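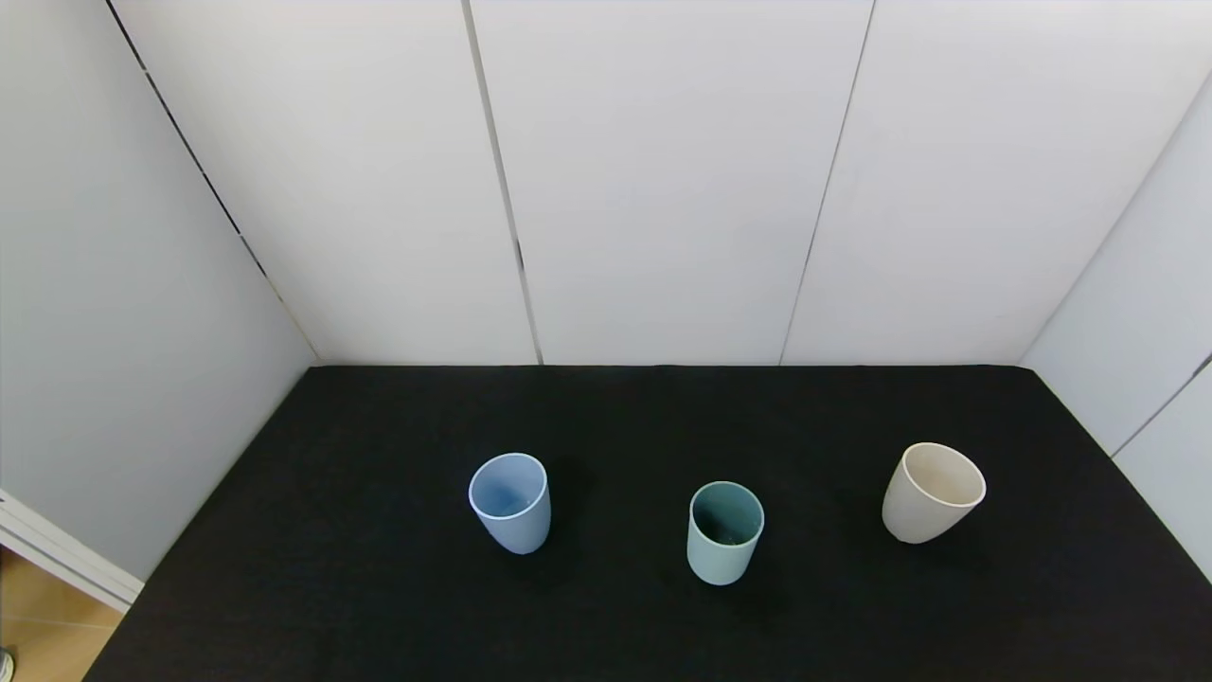 Diary > January > Bridico open day

Last updated: January, 11:40 pm

Writing this fast, feet up, tea going cold. Want it down before I forget the order of things.

Left late. Train to Fultley was fine, the walk from the station was not — wind straight in the face and I'd worn the thin coat. Got to Bridico a bit past ten with my hair on sideways. Badge already printed, name spelled right for once. Coffee weak. Didn't care, had two.

Big room first. Welcome talk, slides, a chart I couldn't read from the back. The man from Trimum went on about belts and sensors and how many boxes an hour. Wrote down "90" and underlined it and now I have no idea what it was 90 of. Should of written the rest. Next to me a woman was doing her shopping list on the back of the program. Leeks, bin bags, something for Dad. Good list.

Then they split us up. I was in group 7, which got the small cells down the corridor, and I was glad, those were what I came for. Ayman Lahlou took us round. Quick talker, no slides, sleeves rolled up. I liked him right away. He said the whole morning's demo was cups and if anybody wanted to see a car door welded they should go with group 8. Two people did go with group 8!

So, cups. One blue, one green, one cream, on a black cloth with pale panels round it. I thought there'd be more to it. But he talked for a good twenty minutes on just the cloth and I wrote nearly all of it down. Black doesn't throw light back up at the cups. The panels keep people's coats and bags out of the background. He'd tried a shiny table first and hated it.

Somebody asked why plastic. Cheap, he said, and you can drop them all day. Somebody else asked why not just one cup. Because then it only ever learns the one cup. Fair. I asked how you pick where they go and he said you move them a little every run, never the same row twice if you can help it, and you write it down. They have 256 runs logged in the set he's working on now. He has a spreadsheet. I'd like to see the spreadsheet, which probably says something about me.

My notes from the arm part, copied as is:

— camera sits right on the gripper, small silvery thing
— black fingers, black housing, plate on top with screw holes
— barcode labels, one on the finger, one on the cable. ask about these (didn't)
— cable has to have slack or it tugs when the wrist turns
— cups get a gap between them so the fingers have somewhere to go
— slow is fine. he said this three times

Everybody went quiet when we were watching, which was funny, a row of grown adults holding their breath over picnic cups. A boy who'd come with his mum wanted to know if it could pour juice. Ayman said not on his cloth.

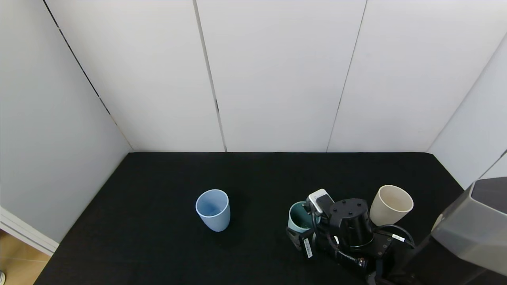

Afternoon

Lunch was sandwiches, the egg ones went first. Sat with two people from Shehata who are thinking of buying an arm for packing jars and can't get their boss to say yes. They wanted prices, I had none. Swapped emails anyway. Must write to them, I said I'd send my notes and they'll have to be typed up, nobody can read my g's.

After lunch a tour of the stores, which I mostly skipped, and a second talk from Trimum, which I sat through with my eyes open and not much else. Then back down the corridor on my own to catch Ayman before he packed up. Asked him what goes wrong most. Lighting, then cables, then people leaning on the table. He gave me a printout of the setup steps, 8 pages, stapled in the wrong corner. Read it on teh train home. Page 3 is the good one, all about rims and how a cup's opening looks different depending on where the camera is. Never once thought about that while drinking out of one.

Left at four, dark nearly. Forgot my scarf on the chair. Rang them from the platform and they've put it behind the desk.

To do: email Shehata pair. Ring about scarf again. Ask Ayman about the barcodes. Find out what was 90.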